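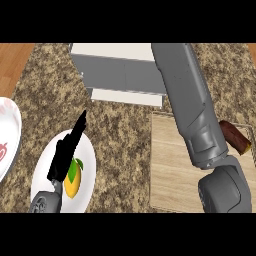 Support > Teaching by Hand > FAQ

Teaching a Task in Simulation

Do I need a real robot to start?
No. Harnavine runs the kitchen tasks in a simulated counter with two arms. You drive both arms by remote control and the software records every move. The lemon and plate task is a good first one.

How many demonstrations does a task need?
Simple pick-and-place tasks work with up to 1,000. Our lemon set has 767. Two-arm tasks usually need more variety — move the plate and the board between runs.

Can I steer one arm and leave the other still?
Yes. Press the hold key on the Tralex hand controller. The held arm keeps its pose and is still written to the log.

The arm blocks my view. What can I do?
Switch to the side view, or back the arm off and come in from another angle. Slow passes are fine. Long pauses are not — trim anything over 9 seconds before you upload.

Should I delete failed runs?
Mark them as failed and keep them. Seok, our training tool, skips them by default.

Can I guide the arms by hand instead?
Only on real hardware. Put the arm in free-drive mode, move it by the wrist, and save at the end of each run. Hand-guided runs and remote runs go in separate folders.

Contact support | © Istia | Back to top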